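Kimaro Bench Simulator review: lovely to look at, but watch the gripper fault

I've had the Kimaro package from Lisen running since November, mostly in the evenings with a pot of tea going, and I'd been meaning to write it up for ages. We use it to try out tube handling before we let the real arm in our little lab anywhere near anything breakable, and I was very fond of it (I still am, mostly!) until the fault I'll get to in a moment.

Renders from the bench work, all in the one virtual room:
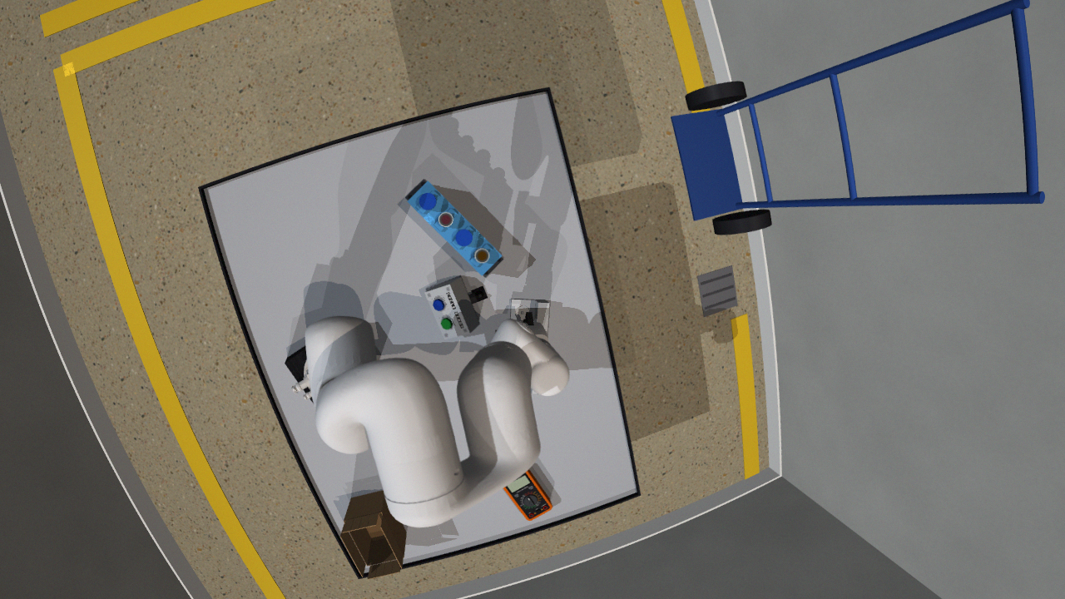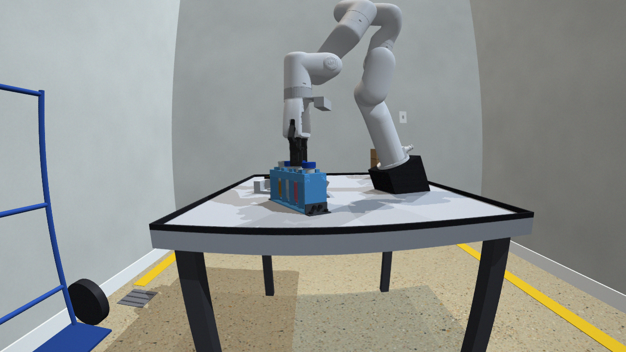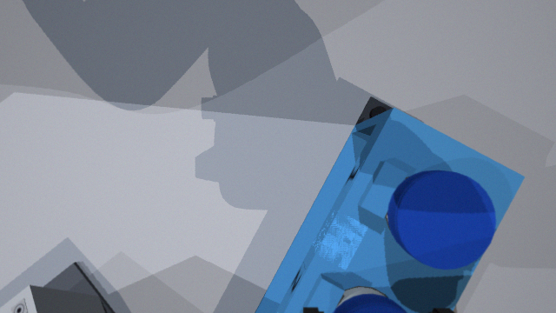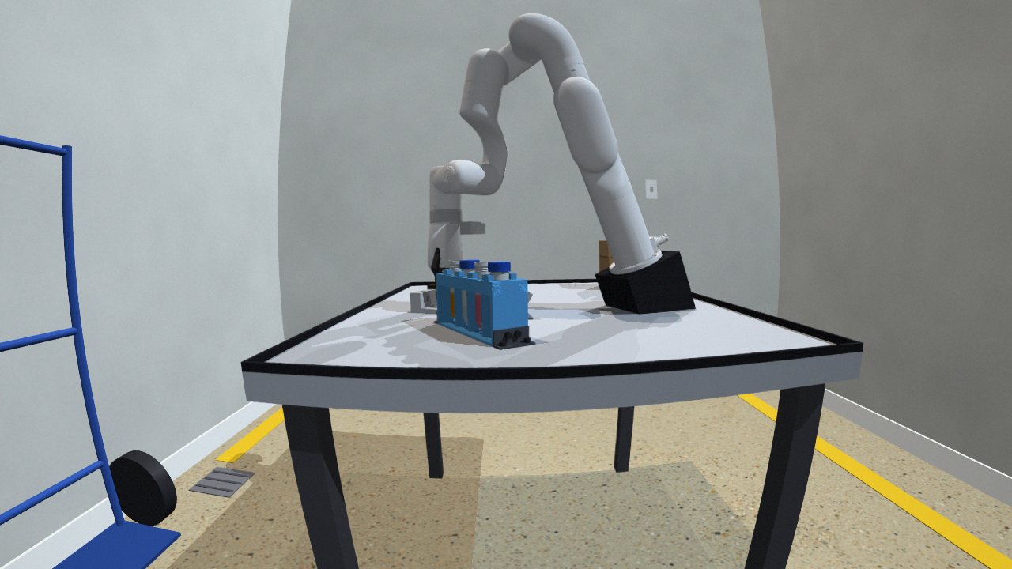 Now, the fault. On a long batch of 1000 runs the simulated gripper would close beside a cap, miss it completely, and the log would cheerfully record a good grasp. I only caught it when I sat down and watched the replays, and by then I'd counted 200 misses marked as passes. On screen that's a nuisance. On a real bench it's broken tubes and somebody's fingers in the wrong spot while they clean up, so I do think it belongs under safety and I told Lisen so.

Their support people were kind and quick, I'll give them that. The trouble was in the contact setting, which goes back to its default colour-coded "loose" profile every time you reload a saved room. Set it to strict after each load and the false passes stop. I also tried the same job in Muron, an older and much plainer program, and it flagged every miss without any fiddling.

The licence cost me $2000, and for that I'd want the default to be the careful one. A fix is promised in version 2. Until it arrives I'd still recommend Kimaro to a patient neighbour with a similar bench, provided they watch their replays.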